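CLARENT SITE LIAISON GROUP
Minutes of the May meeting, held at the Tomoana workshop following the open day

1. Apologies and previous minutes
Apologies were noted. The minutes of the previous meeting were agreed, subject to the correction of the lease figure to 1,275 square metres.

2. Report on the open day
The Chair reported that the workshop had opened to visitors at 2 p.m. Attendance was more than 20, which was higher than expected for a first event. Visitors were received by Cindness staff and given a short safety talk before entering the work area.

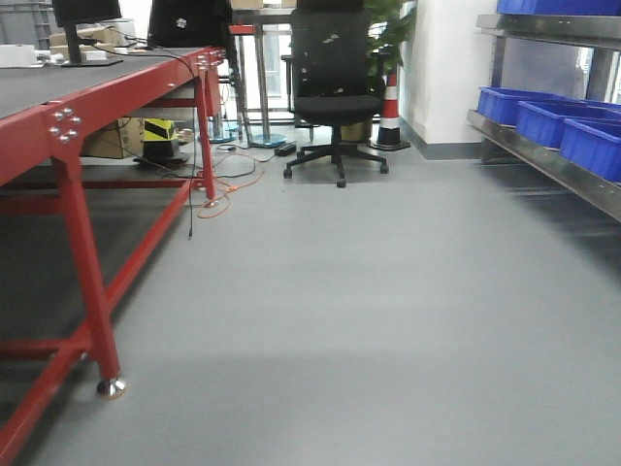 Members were of the view that the talk was too long and that the parking notice should have been sent out earlier. It was agreed that both points would be passed to Cindness.

3. Demonstration of box handling
Grimetura presented its work on the handling of open cardboard boxes. It was explained that a used box is harder to grip than a new one — the top edge of the wall creases and tears, and the gripper fingers must pass either side of it without crushing the board. Members asked whether printed codes on the contents could be read at the same time. Grimetura replied that this was under study and that clear film over a package remained a difficulty.
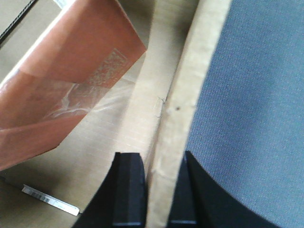 4. Actions
Grimetura to supply a written note on box condition and grip settings.
Cindness to shorten the safety talk to 2 pages and circulate a draft.
Secretary to write to Tomoana with the thanks of the group.

5. Next meeting
To be held at the Clarent offices. The meeting closed at 4.40 p.m.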